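Confessions of a reluctant washer-upper

I gave up my dishwasher in February. It had been groaning since before Christmas, and when the repair firm quoted me £216 for a new pump I decided I'd rather have the cupboard space. My friends in Sumden thought I'd lost my marbles (one of them still brings paper plates when she comes round for supper!).

The first week was grim. I'm a messy cook, the sort who uses a clean spoon for every taste, and by nine at night the pile was up to the taps. I'd forgotten all the rules I grew up with as well. Glasses first, then cutlery, then plates, and the roasting tin last of all, when the water is fit for nothing else. My gran in Skilelness had a second bowl just for rinsing and guarded it like the crown jewels. We children were only ever trusted with the tea towel, and she'd hold each glass up to the window after us and hand half of them back.

So I bought a second bowl, 70p from the hardware shop on Vidal Street, and things looked up. I started putting the radio on. I've now heard more plays in a month than in the ten years before it, including a very long one about a lighthouse that I stood and listened to with my hands in stone-cold water.

Then there's the matter of what you wash with. I come from brush people and married into sponge people, and it took me a good while to come round.

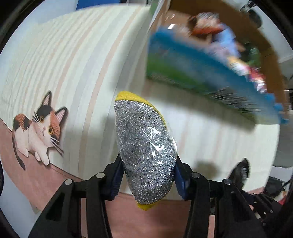
A scrub sponge, held upright and pinched slightly in at the sides.

I still keep a brush for bottles and the cheese grater, which eats anything softer. Everything else gets the sponge, and I change it every 8 days or so, or whenever my nose tells me to. Dishcloths go in the hot wash with the towels.

Would I go back? Ask me after Easter, when I've got the whole family coming and a leg of lamb to do. I've already told them there's a rota.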